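**April, bench notes, tabletop cleanup, tissue**

Started 14:10. Same white tabletop as the crumb and rice tests. Debris this time is dry facial tissue, torn by hand and crumpled. Stock is the Brekard two-ply from the supply shelf, box 3462. Wiped the surface with a barely damp cloth and gave it 10 minutes before putting any paper down, as the last set had pieces sticking to a wet patch and those runs had to be thrown out.

Tools: small brush with orange handle, gray plastic dustpan with the orange rubber edge. No change to either from the rice runs. Checked the rubber for nicks before starting, none found.

Procedure as written on the wall sheet:

1. Drop the tissue near the middle of the table from one hand height. Do not arrange it.
2. Pan on the left, tilted, lip toward the paper.
3. Brush on the right, bristles angled down. Short strokes toward the pan.
4. Lift the pan level, carry to the bin, tip, return.
5. Inspect the surface and write down what is left.

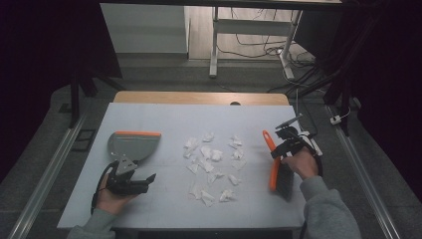

Tissue behaves differently from anything granular. Rice rolls ahead of the bristles and stops at the lip. Tissue moves as a clump for the first part of the stroke, then the clump opens and the lighter pieces ride up over the brush. A fast stroke makes this worse. Slow strokes with the bristles nearly flat kept the clump together in most runs.

The rubber edge has to sit on the table along its full width. If one corner is up, paper goes under it and gets dragged backward when the pan is pulled away. Pressing harder does not fix it and bows the lip. Lower the rear of the pan slightly and the corner comes down.

25 runs total. In 3 of them a piece went over the far edge of the table. Those are logged as incomplete even though the surface was clear at the end. Şengül Duman wants them scored as complete with a note. Left open until the Votumville group sends their scoring sheet, so we both use the same rule.

Tightly balled pieces were easier than loose ones. Sizes were not controlled today. Next set: cut squares, all crumpled the same way, Gurer paper if the order arrives, otherwise the same box.

Static: a few scraps clung to the inside of the pan after tipping. Tapped the pan on the bin rim twice. Add this to step 4 on the wall sheet.

To do:

- Comb out the brush, tissue lint at the base of the bristles
- Ask Lauritsen for a spare rubber edge
- Rerun the 3 incomplete ones before changing paper

Stopped 16:35. Table wiped, bin emptied.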